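Notebook, Stindska ceasefire desk
June 7, 2025
Entry by Noeline Merrick

Picking up where I left off with the mismatch between the two incident logs. Brodie, if you're reading this before you start on the Brustura batch, please stop and read the whole thing (sorry, it's a long one, and I've had a lot of coffee), because I think I was wrong about the time stamps and I don't want you to spend a day doing what I spent a day doing.

Quick recap for Siv, who has been away. We have the monitors' log, typed up each evening at the Tipoki post, and we have the village log, kept by hand on the Brustura side by the school office and then photographed and sent over in batches. Both cover the same stretch of the Stindska line. Both record shots heard, vehicles stopped, drones overhead, people turned back at the crossing, and the odd thing nobody had a column for. When I laid February from one against February from the other, 23 incidents appeared in the village log with nothing at all opposite them in the monitors' log. My first reaction, I'll admit it, was that the village log was padded. I even wrote that in the margin two pages back. I've crossed it out but left it readable, which seems fair.

What I did yesterday evening was go through the unmatched ones without looking at the dates at all, only at the wording. "Two bursts, then one, from the quarry." "Long quiet, then a heavy sound toward the river." And there in the monitors' log, on what I'd taken to be a completely different night, was a line reading "automatic fire, two bursts followed by single, direction of quarry." So I had that lovely prickly feeling and I kept going until far too late.

The village log changes its date at sunrise. That's the whole trick! A shot heard at two in the morning belongs, for whoever was writing it down, to the night that began the evening before. The monitors change theirs at midnight like a railway timetable. Once I shifted everything between midnight and dawn forward by one calendar day, 13 of the unmatched incidents dropped straight into place, wording and direction and all. I checked each of them twice and then had Bořivoj check them a third time this morning with my notes covered up. He got the same list in the same order and made a very satisfied noise.

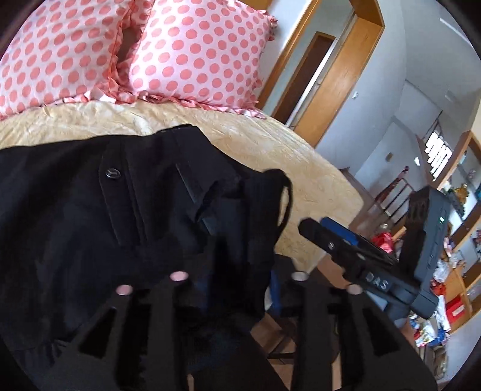

That leaves ten, and I'd like us to be careful with those ten and not simply assume they'll fall the same way. Four of them are from the southern end, where the monitors' post is behind the ridge and I doubt they could hear small arms with the wind in the wrong direction. Bořivoj says we ought to be able to say something firmer than "I doubt," and he's right. He is going to look at where the post stood in February, because he has a memory of it being moved that winter and if it was further down the road than we have it on the map then the whole hearing question changes. I've put a pencil question mark on the wall map. Please leave it there until he's done.

The other six are people being turned back at the crossing. Now this I find really interesting, and it's been on my mind all through lunch. The monitors only record a refusal if there's an argument or a weapon shown. The village log records every person who walked up and walked home again. To the family concerned, a grandmother who didn't get across to her sister's funeral is an incident, and to the monitors she is a quiet afternoon. Neither log is wrong. They were answering different questions, and we poured them into one table with a single column headed "incident" and were surprised when it wouldn't balance.

So, a proposal, and do please argue with me about it. We split the column. One for use of force (heard, seen or found afterward), one for movement refused, and one for everything else, with the original wording carried along beside it in full. I know this makes the table wider and I know Digby hates a wide table. He has told me so with real feeling. But I would much sooner scroll sideways than lose the funeral.

Notes on Skiner, for whoever is using it next. The import still drops the accents out of place names unless you set the language before you open the file, and setting it afterward does nothing at all except make you feel you've done something. I lost most of an hour that way. Also, if you merge two entries, it keeps the notes from the first and throws away the notes from the second without asking. I've gone back and restored the ones I merged on Thursday's page of this — no, sorry, on the page with the tea stain, you'll know it when you see it. Until we've found a setting for this, please copy the notes field out by hand before merging anything. Digby has written to ask about it and we've had a friendly reply that didn't answer the question.

We're also getting near the row limit he set on the shared table, which is 1,000, and which seemed like a wildly generous number when we chose it. He's happy to raise it. He'd like us to finish tidying first, and I can see his point, though I suspect he and I mean different things by tidy.

Wording. Siv raised this before she left and I don't think I gave her a proper answer, so I'll try now. She asked whether "clash" should be in our list of terms at all, as it suggests two sides going at each other when half the time we only know that somebody fired. I've come round to her view completely. I went through what we've coded so far and could not find one entry where "clash" told me something that "exchange of fire" or "firing, one direction" wouldn't have told me better. I've taken it out of the drop-down. It stays in the quoted text where the source used it, of course. Siv, you may be smug about this for one full day.

"Calm" is harder. Both logs use it constantly and they mean such different things. In the monitors' log it means no firing. On the Brustura side I think it means something closer to nobody being afraid that day, and there are days marked calm with shots recorded on them, and days with no shots whatsoever where somebody has written "not calm" and underlined it. I'd love to ask the person with the pen. Brodie has a contact at the school office and has offered to put the question gently, without making it sound as if we're marking their homework. I would ask him to find out as well whether it was one writer all the way through. The handwriting gets rounder in the second half of the month, and the entries get longer, and there's a fondness for weather that wasn't there before. (I'm rather attached to the second writer, if there is a second writer. Fog is "down to the gateposts," snow is "the wet kind.")
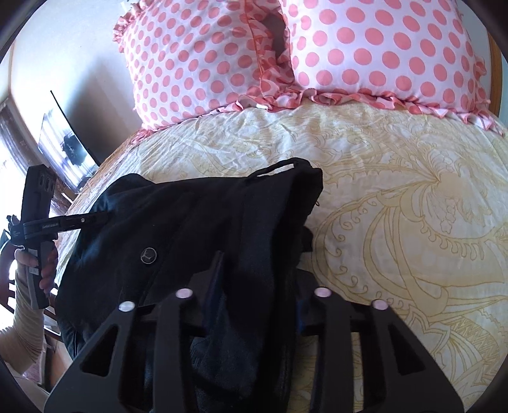 Bed with the yellow-patterned spread and the polka-dot pillows.

Afternoon. Tried the sunrise rule on the January pages, only the first week, to see whether it was a habit or a fluke. It holds. There's one entry that falls right on the edge, written as "at first light," and I've left it under both dates with a flag and have not let myself decide. Bořivoj thinks we should take the actual sunrise for Tipoki and apply it strictly. I think that gives us a precision the writer never had, sitting in a kitchen and deciding whether it was morning yet. We went back and forth on this very pleasantly and did not settle it. For now anything within half an hour of sunrise gets the flag.

One thing I'd ask everybody to do from here on. When you match a pair, write down which words made you match it. Just a few words in the notes, "quarry, two then one," that sort of thing. I matched a handful in the early pages on nothing more than a feeling, and when I went back to them today I couldn't for the life of me reconstruct why, and had to start over on every one.

I should also own up that the summary I circulated with the line about "unconfirmed village reports" is now wrong and unkind, and I've asked for it back. A corrected one is in the shared folder under the same name with "b" on the end. If you passed the first version to anyone outside the desk, tell me who and I'll write to them myself.

Still open:
Bořivoj — position of the Tipoki post in February, old and new if it moved
Brodie — school office, the word "calm," one writer or two; hold off on the Brustura batch until the date rule is in
Digby — Skiner merge problem, row limit, and be brave about the wide table
Siv — look over the terms list when you're back, especially "warning shot," which I don't like and can't improve
Me — rest of January, then the drone entries, which I've been avoiding

The February printouts are in the blue folder, with my pencil corrections on them. The clean set underneath is the uncorrected one, so please work from the messy one.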